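Subject: Re: [Trallow] right gripper slow to close, two-arm cell

On Monday the Edondale list wrote:
> Fault 1075 again after re-homing. Is it wiring or calibration?
> And what do you use as a test load?

Wiring first. Ours threw 1075 at cycle 3937 – a chafed lead at the wrist. Do it in this order:

1. Power down, park both arms over the table and follow each lead back to its base.
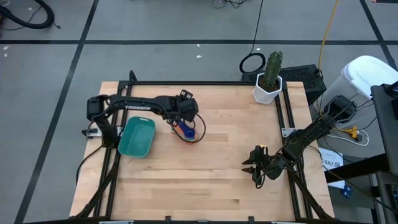
2. Re-seat the connectors, then home one arm at a time. Finger offset on ours came out at 579 counts.

3. Run the cup stack at low speed. Thin rims show up a lazy finger sooner than blocks do.

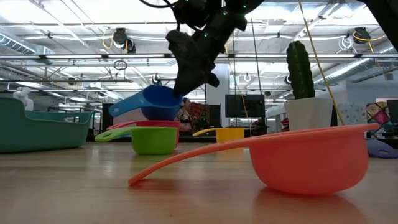 If the fingers still lag by more than 2 counts, load the Trisano defaults and repeat from step 2. Keep the old file.

Rusnák cell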